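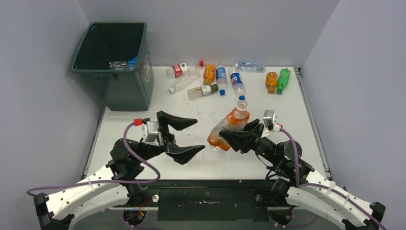
I grew up in a state where you could walk a sack of empties into the grocery store and walk out with ice cream money, and I've been spoiled by it ever since. Now I live somewhere without a bottle deposit and it drives me up the wall!

Every January somebody at the statehouse floats a deposit bill, and every spring it dies. The grocers say it's a hassle. The drink companies say curbside pickup is doing fine. Well, I walk the creek path behind my building most mornings and I'd love for one of them to come along (bring boots). Last weekend I picked up 97 bottles between the footbridge and the ball field, and yes, I counted, I wanted a number to wave at people.

My neighbor Evanthia Margaritis thinks I'm nuts. Her argument is that a dime is too small to change anybody's habits, and that folks who toss bottles out of a truck window will keep on tossing them. Fine, maybe they will. But somebody else will pick them up! When I was nine that somebody was me, and my cousins, and the old man down the street with the bike trailer. We fought over those things. My best haul ever was 189 after a county fair, which came to $18.90, and I felt like a millionaire.

What bugs me most about the curbside argument is that it only covers what you drink at home. I don't finish a soda on the couch and then wonder where the bin is. I finish it at a bus stop, or a soccer game, or in the car with the windows down, and there the bottle is just a thing I have to carry — and people get tired of carrying things. Put ten cents on it and it's worth holding onto until you get home.

Would it cost the stores something? Sure. Pay them a handling fee, like my home state did. The machines were sticky and loud and one was always out of order, and I'd still take them back tomorrow.

Anyway, the new bill needs a sponsor. I've called my rep's office twice and I'm calling again after lunch.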